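Rilletden Lunch Program – Progress Report, November 2025
Prepared by Jussara Aguiar for the Assunção Fund

You asked whether the free delivery trial is getting more older people fed. My short answer is that I don't know yet, and I'd be careful with anyone who says they do.

We signed up 30 households in October and delivered 258 meals. Lutell, who run the vans, call this a strong start. A delivered meal is a meal left at a door. Hazem Badawi phoned the households and 16 told him they eat the lunch the same day. The rest were vague or didn't pick up.

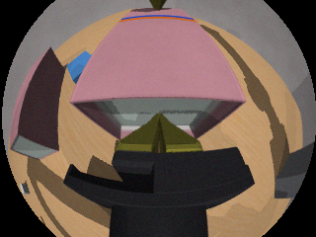 Packaging is the complaint we hear most. Orivetti supplies the trays, and the film lid is hard to peel with stiff fingers. They have offered a "senior-friendly" version at a higher price, with no test results behind it. A big open box like the pink one on the table would suit most of our people better than anything sealed, but food has to travel covered. I've asked for samples before we agree to pay more.

The menu is fine – a bit heavy on rice. Soup came back as the top request and the kitchen says it can manage it twice a week.
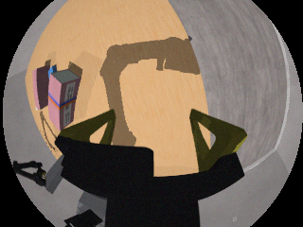 On money, we have $2,000 left in the fuel line. Lutell wants to add a second route now. I'd hold off. The first route still runs late on the north side, and a late lunch often goes in the fridge and stays there.

Cleiton Rezende is drawing up a simple weekly call sheet so we can compare what we send with what gets eaten. Until we have that, please treat the delivery figure as a measure of driving. 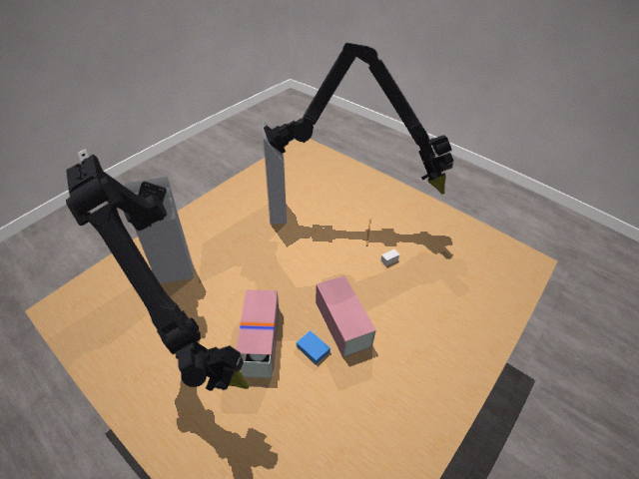
Light wood tabletop, gray plank floor.

Still open: the tray samples, the late route and a decision on soup containers.

3 comments

Emerson Furtado: My aunt is on the north side. Lunch at 2:30 is not lunch.

Ademir Assunção: Please send the call sheet when it's ready.

Hazem B.: Some didn't pick up because they were napping. I'll try mornings.

Shared 4 times
Contact the program office | © Rilletden Lunch Program | Back to top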